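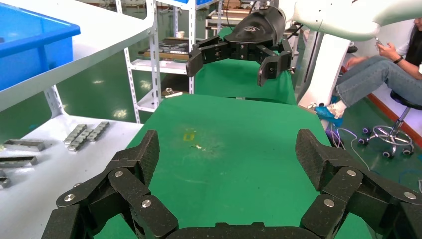 4. What people told us about mending things at work

I should say how this section came together before I get to what's in it. We had planned to report the interviews in one block and the workshop diaries in another, and I wrote it that way twice. Both drafts were dull, and worse, they made it look as if people say one sort of thing when you sit them down and another when they're scribbling in a notebook over a sandwich. They mostly don't. So I've mixed the two, and where it matters which is which I say so.

The diaries came from three repair shops, which we call Cluder, Drastura and Nuvska. Cluder does sewing machines and the odd overlocker. Drastura is bicycles, with a sideline in wheelchairs that has grown a good deal lately. Nuvska takes in clocks, radios and whatever else comes through the door. Between them they gave us 147 diary entries, some a single word long ("bearings") and some running to several pages with drawings. Chinyere Akande typed up the lot, and anybody who has tried to read a bicycle mechanic's handwriting will know what we owe her.

4.1 Talking to yourself

We went in wanting to know how menders decide that a thing is beyond saving. What we kept hearing about was talk, and a lot of it was talk with no listener. People mutter at the bench. They tell the screw what they're going to do to it. I'd assumed this was just letting off steam (I swear at my own printer a fair bit) but the diaries made me change my mind, because people wrote the muttering down as though it were a step in the job. One entry from Nuvska goes: "Said out loud, spring first, then the plate. Did the plate first. Should have listened."

Girish Gautam, who did most of the Drastura visits, thinks the muttering is a kind of bookmark. You say where you are so that when the phone rings you can find your way back. I like that, and it fits with how often a muttered line in the diaries comes right before an interruption. It doesn't cover everything though. Plenty of entries have people talking all through a quiet afternoon, and a few of the Cluder menders said they talk more when the shop is empty, which is the opposite of what the bookmark idea would lead you to expect. We argued about this for most of February and haven't settled it. My own hunch is that there are two habits here that sound alike, one for holding your place and one for company, and that we lumped them together when we sorted the entries. If I were starting again I'd split them from day one.

4.2 The word "gone"

All three shops use "gone" for something that can't be mended, and they use it differently. At Drastura a part is gone, never the bike. At Cluder the whole machine can be gone, and once it is people start speaking of it in the past tense even while it sits there in front of them ("she was a good runner"). At Nuvska hardly anything is ever gone. It's "resting", and it goes up on a shelf.

I asked about the shelf a lot, probably more than was polite. It turned up in nearly every Nuvska diary, and it seems to be where the real deciding happens, slowly, by not deciding. A radio goes up. A donor part comes in for another job and somebody remembers the radio. Or the owner rings and asks for it back, and it goes home as it was. Bit-na Um has a nice phrase for this in her field notes, "a verdict by dust", and I wish I'd come up with it.

There's a money side too, which I don't want to skate over. Shelf space costs rent. Nuvska has a cheap lease and Cluder doesn't, and it would be daft to treat the past tense at Cluder as some deep feeling about sewing machines when it may come down to having nowhere to put them. We did ask. One mender at Cluder laughed and told us that if she had a back room she'd never throw out a thing in her life.

4.3 Customers and the story of the fault

Every mender we spoke to had something to say about the story a customer brings in with the broken object. "It just stopped" is the classic. Newer staff told us they ignore the story and look at the thing. Older hands said they listen very closely, though not always for the facts. They want to hear how much the person minds. A clock that belonged to somebody's gran gets handled one way, and a clock from a car boot sale gets handled another, even when the fault is the same and the bill comes out the same.

Chidubem Afolabi pushed me on this when he read the draft. He asked whether we'd seen the difference ourselves or only been told about it, and he's right to ask. We were told about it. The diaries back it up a little, in that entries about much-loved objects run longer, but long entries might only mean the mender had a story worth writing down. I'd treat this part as a lead for someone to follow up. Sitting in for a full season, at the counter as well as the bench, would do it.

What I'm surer of is that the story changes as it passes along. The customer tells the counter, the counter writes a ticket, and the ticket goes to the bench. At four points in the diaries the mender copied the ticket out and then wrote what the customer later told them in person, and the two barely match. "Makes noise" on a ticket had been, at the counter, a long and rather good account of a rattle that only came on going downhill with shopping in the basket. The mender found it in a few minutes once she'd heard that. She'd spent the morning on the wrong end of the bike.

Kwan, the ticketing software that Drastura and Cluder both use, gives the counter one short line for the fault. Krešimir Nikolovski worked through the old paper tickets that Drastura kept in a biscuit tin and says they run much longer, with arrows, and sometimes a sketch of the part. We come back to the tin in section 5.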